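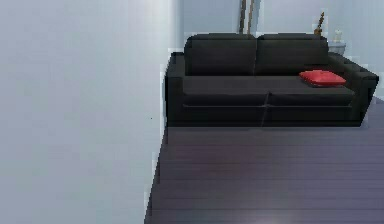 Camera comparison for the Hurnow base, simulated living room
Forum: Perception and Control

zjia
Posted 2023-08-29
The Gasville group has completed its comparison of two simulated head cameras for the mobile base. Each camera was given 469 episodes with the same controller and the instruction to approach the red pillow on the black sofa. The wide camera reached the goal more often, by 23 episodes. We recommend that it become the default.

h_tamosiunaite
I would ask that the recommendation be held. With a wall taking up the whole left side of the view, a wider lens has an obvious advantage. The pillow is also the only strongly colored item in sight. A result from such starts says little about the lens in general.

zjia
The objection is noted. Starts beside a wall were kept on purpose, as the Plindstead units meet corners constantly.

wei_lab_ops
Please state the render resolution. The outline of the sofa is blocky, and the wall meets the floor in steps. Our depth filter at Wei treats edges of that kind as noise.

zjia
Low resolution was used for both cameras. We can repeat 10 starts at the higher setting.

h_tamosiunaite
That would be acceptable – provided the controller gains stay fixed. In May they were changed between runs, and the figures had to be withdrawn.

zjia
Agreed. Gains will be locked and the configuration file attached to this thread.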